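How to bring a dull basin back to a shine

Posted 26/11/2021 in Bathrooms

I do get a lot of letters about white basins that have gone cloudy, and I always say the same thing: please put the harsh powder away! Most of the time it's only soap and limescale, and a bit of patience will shift both (with the kettle on for afterwards, of course).

Start by rinsing the bowl with warm water. Mix 2 spoonfuls of bicarbonate of soda with enough water to make a loose paste, spread it round the bowl with a soft cloth and go and do something else for 30 minutes.

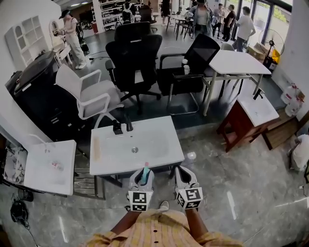 A white basin with a round chrome drain and a black tap

When you come back, rub gently in small circles, rinse well and dry with an old towel. If there's still a chalky ring by the plughole, lay a cloth dampened with white vinegar over it for a little while, but keep it away from natural stone and from coloured taps, which only want soapy water and a good buff.

I do ours every 3 weeks or so through the winter, and again in December before the family arrives and every towel in the house goes missing.

Next in Bathrooms: cleaning grout without ruining your knees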